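Satin Pillowcases and Your Hair: Questions We Keep Getting

Astgate is a small shop and we sell satin pillowcases, bonnets and scrunchies. We also read a lot of the claims made for these things, and plenty of them don't hold up. The answers below are what we tell customers who write in, including the ones we end up talking out of a purchase.

Will a satin pillowcase stop my hair from breaking?

No. It may cut down on rubbing while you sleep, and some people find fewer snarls at the back of the neck in the morning. If your hair is breaking from bleach, a hot iron or a tight ponytail worn every day, a pillowcase won't fix that. Deal with the bleach and the iron first.

Is satin the same as silk?

Satin is a weave. Silk is a fiber. You can have silk satin, polyester satin and several other kinds. When a listing says "silky satin" or "silk feel," assume polyester until the seller tells you otherwise. Ours are polyester and the label says so.

So is silk better?

It costs more. It feels cooler to a lot of people, and it's fussier to wash. Whether your hair can tell the difference is another matter, and we haven't seen anything that convinced us. If you like silk, buy silk, but buy it for how it feels.

What about the "anti-aging" claims?

We don't make them. A smooth fabric might leave fewer crease marks on your cheek at breakfast. Those go away by themselves anyway.

Your competitor says theirs is infused with copper and collagen. Is yours?

No, and we'd want to know what's left of an "infusion" after a few months in the washer. Ask them. If the reply is a page of star ratings, you have your answer.

Which bonnet should I get, the Duggan or the Trevell?

The Duggan has a wide elastic band and suits shoulder-length hair or shorter. The Trevell is deeper and ties at the front, so it's the one for braids, locs or a lot of length. Neither will stay on everybody. If you thrash around at night, try the Trevell, or skip bonnets and go with the pillowcase.

The elastic left a line on my forehead. Is that normal?

It's too tight. Move the band back past your hairline, or swap it for the tie version. Don't wait for it to "break in" – elastic that hurts on the first night usually hurts on the tenth, and pulling on the same edge every night isn't doing your hairline any favors.

What is the Lurnedex lining?

Lurnedex is the name of the knit we use inside the Duggan. It's stretchy and it breathes a bit better than the outer layer. It doesn't "lock in moisture," whatever you may have read on a resale site. Your conditioner does that, or it doesn't.

How do I wash everything?

Cold water, gentle cycle, inside a mesh bag. No fabric softener and no dryer sheets. Hang to dry. Hair oil does build up, so if the fabric feels waxy, wash it twice. 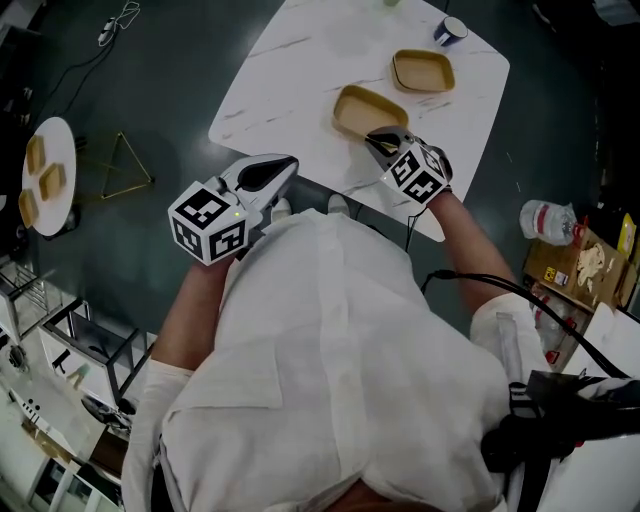 Do scrunchies really leave no dent?

They leave less of one. Any tie will mark damp hair, and a big soft scrunchie wrapped three times is still a tight tie. Wrap it twice and leave some slack.

You say 2,000 pillowcases sold. How many came back?

470 – more than we'd like. Most people who gave a reason said the pillow slid around on the bed. That's a fair complaint about satin in general. We switched to an envelope closure, which helps keep the pillow inside the case. It does nothing for the sliding.

Can I order in bulk for a wedding party or a salon?

Yes. Packs come in sets of 4, one color per set. We don't print names or logos. We tried it, and the print cracked in the wash.

How long does shipping take?

Orders leave within 2 business days. After that it's up to the carrier, and we won't promise you a delivery day we don't control. Orders placed on a Sunday start moving the next business day.

What if I hate it?

Send it back unwashed and we'll refund the item. Return postage is on you unless we shipped the wrong thing or it arrived damaged. Bonnets can't come back once they've been worn, for reasons you can probably guess.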